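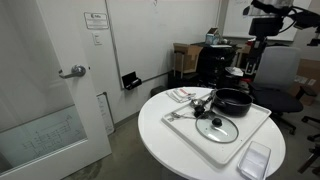
11/09/2019
By Konrad Krawczyk and Bienvenido Castillo

4.2 Showing the robot the kitchen task

OK, so how do you get 200 good demonstrations out of people who have never driven an arm before? I started out convinced that hand guiding was the answer. You grab the arm, you walk it through the motion, everybody gets it in a minute. Bienvenido was on the remote side from day one and we argued about it for most of March (he was mostly right, and he'd like that in print).

The trouble with hand guiding showed up as soon as we got to utensils. The task setup, in Figure 3, is a white tray on a round table, with a black pot, its glass lid and a cluster of utensils. When I pushed the arm toward a ladle by hand, my own forearm was in the camera view for half the reach, and I leaned on the wrist without noticing, so the force readings were full of me. Lids were worse! You want a light pinch on the knob and a straight lift, and with two hands wrapped around the arm I kept dragging the lid sideways first.

Figure 3. The kitchen task on its tray: pot, glass lid with a black knob, and utensils, with the arm hanging in at upper right.

So we switched to Pura, our remote control setup, for everything that involves a grasp. The operator holds a small handle and the arm copies it, scaled down when a trigger is squeezed. We had 14 operators, all from the Skonent lab next door, and each got one practice round before we started saving data. In total we kept 800 demonstrations, 200 by hand and the rest by remote, which came to 3934 separate grasps once we had split the recordings up.

I still like hand guiding for the big, lazy moves, by the way. Getting from a rest pose to somewhere over the tray is quicker by hand, and the paths look smoother to me (we compare them properly in Section 5). Remote operators tended to stop and think above the pot, and those pauses ended up in the data. We trimmed any pause where the handle wasn't moving and left slow motion alone, as slow motion near a lid usually means somebody is being careful and we wanted the robot to learn that too.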